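Our robot hand learned to tidy a messy desk, and we wrote down how

Grolcombe, 22 September 2018

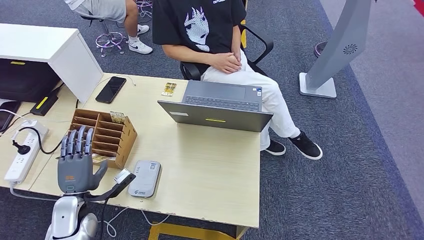
What we're announcing

Hi, I'm Lærke Þrastardóttir, and I run the manipulation group at Kirkegaard. Today we're putting out Presell, our method for teaching a multi-fingered hand to pick a grasp before the arm starts moving. The paper, the code and all the trial logs go up together, failures included!

Most grasp planners wait until the hand is close to the thing it wants. Presell commits earlier. It looks over the whole desk, proposes up to 40 hand shapes, throws out the ones that would bump into a neighbor and sends the arm off with the best one left. The fingers start forming that shape on the way down, so there's much less dithering at the end (if you've ever watched a robot hover over a phone, you know what I mean).

How it did

We ran 2000 trials on ordinary office desks with ordinary office stuff on them – laptops, phones, cardboard organizers, power strips, cables. Presell got a clean grasp in 1676 of them. Our older planner, Edow, had the same desks and the same arm and managed 1319. I was hoping for a gap, but I'd have bet on a smaller one.

Flat things are still hard. A phone lying face up on a desk gives the fingers very little to get under, and thin cards are worse. Cables fool it too, mostly when one crosses in front of the target. We've listed every one of those misses by object type so other groups can go straight to the ugly cases.

What's next

We froze the object set back in May, so it's due for a refresh, and I'd love suggestions. Soft bags are at the top of my list – we've barely touched them. If you work on hands with a different number of fingers, please try the code and tell us where it breaks.

Press and lab visits: write to Lærke at the Kirkegaard front office in Grolcombe.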